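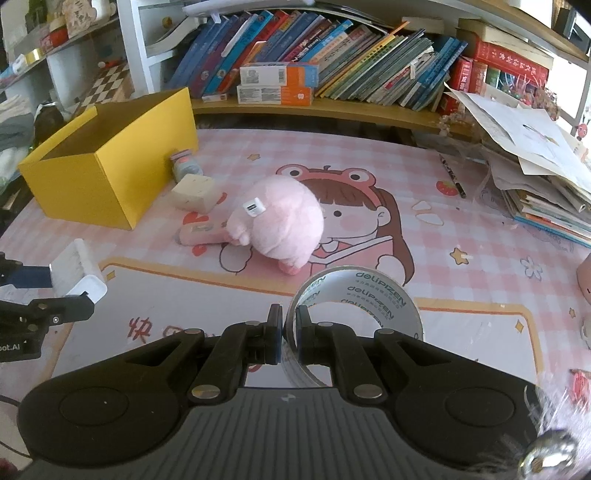
What is the Trindine renters plan, and who can sign up?

Anyone who rents a house, apartment, condo or single room in the Zirnitz area can sign up, including students and people who sublet with the landlord's written okay. It covers the things you own, your liability if someone gets hurt at your place, and extra living costs if you have to move out for a while after a covered loss.

Doesn't my landlord's insurance cover my stuff?

It covers the building. Your couch, your clothes, your laptop and your grandmother's dishes are all on you, and we love it when people ask this one before they move in!

How much coverage do I need?

More than you think, usually. Walk through your home one evening and write down what it would cost to buy everything again, closets and kitchen drawers included (it's oddly fun, and most people find something they forgot they had). Add it up and pick the coverage level just above your total. If you get stuck, call us and we'll go through the list with you.

Can my roommate be on my policy?

Yes! Up to two unrelated adults can share one policy. You'll share the coverage limit too, so go a step higher if you both own a lot. Three or more roommates will each want their own.

What's the difference between Carbone and Mumix?

These are our two levels. Carbone pays what your things were worth on the day of the loss, with age and wear taken into account. Mumix pays what it costs to buy the same kind of thing new. Mumix costs more each month, and if your furniture is fairly new we think it's a great fit. You can switch at renewal.

Are bikes and musical instruments covered?

They are, at home and away from home, up to the limit for single items shown on page 2 of your policy. For anything above that limit, send us a receipt or an appraisal and we'll list it separately.

What about floods?

Rising water from outside is excluded from both levels. A burst pipe upstairs is a different story and is normally covered. We can quote flood coverage as its own policy, so please ask, especially if you're on the ground floor.

How do I file a claim?

Call or use the online form, whichever feels easier. Have your policy number handy, plus any photos and receipts you can find. For theft, file a police report first and give us the report number. An adjuster will get back to you within 7 days, and you're welcome to check in with us any time before then!

Will my rate go up after a claim?

One small claim won't change it. A second claim in the same policy term may, and we'll tell you the new rate before you renew.

Can I cancel if I move away?

Any time, with no fee. Tell us your last day in the rental and we'll refund the unused part of what you've paid. Moving to another rental nearby? Just send us the new address and your coverage comes right along with you.

When are you open?

Monday through Friday, and the online form is always on.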